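Speaker notes: Running a repair evening in a small town
Sunday session, main room, 4 p.m.

Start without the title slide. Say good afternoon, say my name, say I'm from the Jindo repair evening and that I fix lamps and small kitchen things. People will still be coming in, so keep the first minute light.

Ask for hands: who has thrown out a toaster in the last year? Who opened it first? Wait for the hands to go down before moving on.

What we do. We open the hall once a month, on a weekday evening, for three hours. People bring something broken, they sit with a fixer, and they stay while it gets looked at. Staying is the rule. We tried drop-off in the first season and ended up with two shelves of hair dryers that no one came back for.

The numbers from last season. 128 items came in over 10 evenings. Most of them were lamps, then vacuums, then clothes. Don't read out the whole table, it's on the handout.

Fixers. We have 7 on the list and need four for an evening to work. Farhad Moradi does sewing and zippers. Nima Karimi does anything with a cord. Mention that Nima trained two of the others, and that training took a full winter.

If someone asks how to find fixers: we put a card up at the hardware store and at the high school. The hardware store card brought in five of them. The school card brought in one, and he is still with us.

The sign-in desk. Spend some time on this part. A bad desk ruins the evening more than a missing soldering iron does. One person at the desk, one sheet, one number per item. Write down what the owner says is wrong in the owner's words. "It hums and then stops" is more useful than "motor."

Ask the owner when it last worked. Ask if anyone has already opened it. People are shy about that second one, so ask it in a friendly way.

Story about the Virner mixer here, two minutes at most. Three fixers, one missing screw, found in the owner's coat. If I'm behind by this point, skip it.

Safety. Anything with a cord gets tested before it goes home. No microwaves, no gas, no swollen batteries. We print this on the poster and still turn away a microwave most months. Be polite and have the address of the recycling center ready.

Sip of water. Change slide.

Tables and covers
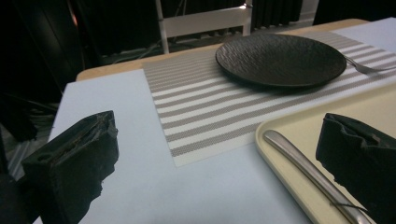
Words and slides: Mahnaz Alipour
Section on tables written with Manouchehr Yazdani

Every table gets a cover. Ours are pale, and they go on before the doors open. Small screws show up on a pale sheet and disappear on brown wood. It also saves the hall's tables from scratches, and the hall cares about that a lot.

Things we have used as covers: old bed sheets, wallpaper ends, a shower curtain. The shower curtain slid. Bed sheets are best if you clip them under the table. Wash them on their own, there will be metal bits in them.

Lighting. Halls are dim in the evening. Bring clamp lamps and an extension cord for each table, and tape the cords down.

Money. We charge nothing and put out a jar. The jar pays for fuses, thread, glue and tea. Pamar gave us the first tool box. Say thank you to them by name.

What goes wrong. Too many people in the first half hour, and hardly any in the last. We now hand out time slots for half the seats and leave the rest open. Afshin Hashemi from the Kuster group does it all by slots and likes it. He is in the room, so point him out for questions.

Leave ten minutes for questions. Likely ones: insurance, what happens if we break it, can kids come. Insurance is under the hall's policy, check yours. Owners sign the sheet that says we might break it. Kids can come with an adult.

Handouts are on the chair by the door. Sign-in sheet template is on the back page. Collect the clicker before leaving.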